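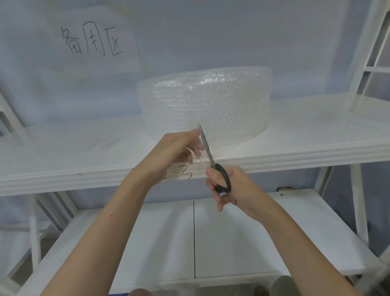

Cutting bubble wrap to size at the shelf

From: Renu Shukla
To: defense procurement discussion list
Date: Aug 30, 2026
Subject: Re: Lestia and the Mitgate radar order

Benito Cordero wrote:
> The trade press has Lestia taking 3 Mitgate coastal radars from Calden,
> with 298 million for the whole package, training and spares included.
> First set in service by November. If true, that closes the gap on the
> southern approach and Macedo will have to answer with something.

I'd hold off on "closes the gap." I read the same piece and the only source in it is Calden's own sales office. No contract number, no statement from the ministry, and the 298 million doesn't say which currency. We went through this two years ago with the patrol boats, where a letter of intent got reported as a signed deal and half this list (me included) spent weeks arguing over where they'd be based.

The November date bothers me more. A fixed coastal set needs a pad, power, a data link and a crew that has finished the course. I haven't seen a tender for any of the site work. Maybe it went through a closed channel, but then how does the trade press know the delivery month?

Also, the range figure people keep quoting is from the brochure. Against what size of target, at what height, in what sea state? The brochure doesn't say. Calden's last product had the same sort of number on the front page and the users got a good deal less out of it.

As for Macedo, they have 2 older sets on that coast already and I see no sign they're worried.

If you have the budget annex, please post the page with the line item. I looked under capital purchases and under border security and came up empty. Could be I have the wrong edition.

Renu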